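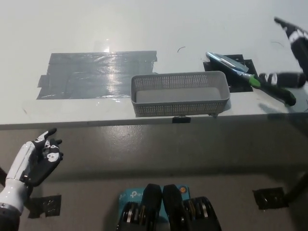
Work on the Lendanside repair and sorting program continued through the period to November 11, 2021. The program takes donated household goods, checks them, repairs what can be repaired at reasonable labour cost and passes them on through the Clirnport outlet. Bench surfaces were reviewed in August. Several tops are patched with overlapping strips of grey duct tape, and the ends of the strips have begun to lift. The patches are glossy and return glare, a fault when small fasteners are being looked for. Perforated plastic baskets with low walls remain the standard parts tray, as they can be rinsed without emptying the grit by hand.

Intake for the period was 129 items, of which 67 were released to the outlet. The balance is waiting on parts or has been sent for metal recovery. Electrical goods are tested by Valentin Fankhauser before release and again after any repair to the cord or plug.

Parts supply from Kuster was slower than planned. Svenja Hämmerli has arranged a second source for switches and thermal fuses. The unit price is higher, but the order can be collected locally.

Open items on the bench review: replace taped sections of the work surface, including the black patches laid at angles; keep baskets back from the front edge of the table; fit a lamp with a diffuser. 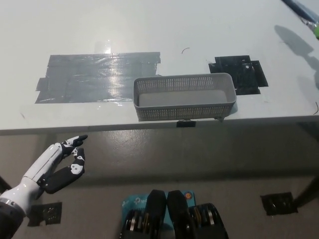 Budget and next period

Spending on consumables is about $1,000 under the approved line. We ask that this be moved to bench surfaces. Domenica Moser will send the revised schedule with quotes from 2 suppliers. The Skokberg storage lease is unchanged.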